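Orkis Drinkware Set: data card
Version 9, Jan 14, 2021

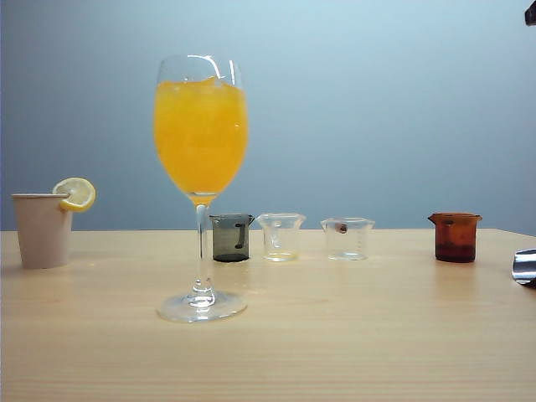
Orkis is a set of tabletop pictures of drinking vessels and small glassware, with written annotations for each vessel, its contents and any garnish. It was compiled for work on object naming and on the recognition of transparent materials. Maintainer: Siiri Ruotsalainen. Annotation guide: Fiona Semple.

Contents

435 annotated pictures for training
13 held back for checking the guide
labels.csv, one row per vessel
guide.txt, the annotation rules
changes.txt

Vessel classes

stemmed_glass: any glass with a bowl, stem and foot. Wine glasses go here whatever they hold, juice included.
tumbler: straight or tapered glass, no stem, no spout.
paper_cup: rolled or plain rim, any color.
beaker: laboratory form with a pinched spout. Clear, gray and amber glass share one class. Tint is recorded separately.
other: jugs, mugs, bowls.

Fields

vessel_id, class, tint, fill, contents, garnish, spout_side, note

Tint takes one of clear, gray, amber or opaque. Judge it at the wall of the vessel, above the base, where the color is usually lighter. Fill is empty, part or most. For stemmed glasses the fill is judged against the bowl only. Contents are named by appearance: "orange juice" is not used, "orange-yellow, cloudy" is. Do not enter ice or pulp unless separate pieces can be made out.

Garnish is recorded against the vessel it hangs on. A lemon slice notched over the rim of a paper cup belongs to the cup, even when the only drink on the table is in another vessel. Spout side is left, right, front or hidden, as seen by the viewer.

Known problems

Clear beakers standing close together are hard to outline where their walls overlap. Outlines in the Aitken subset were redrawn in September and are still uneven at the base. Graduation marks on clear glass are often too faint to read, so no volumes are recorded. Small marks on the glass go under note with no guess at their meaning.

The earlier Zirholm labels used "goblet" for stemmed_glass. Convert these before merging. Mindis labels need no conversion.

Corrections

Send the vessel_id, the field and the proposed value to the maintainer. Notes longer than 600 characters are truncated on import.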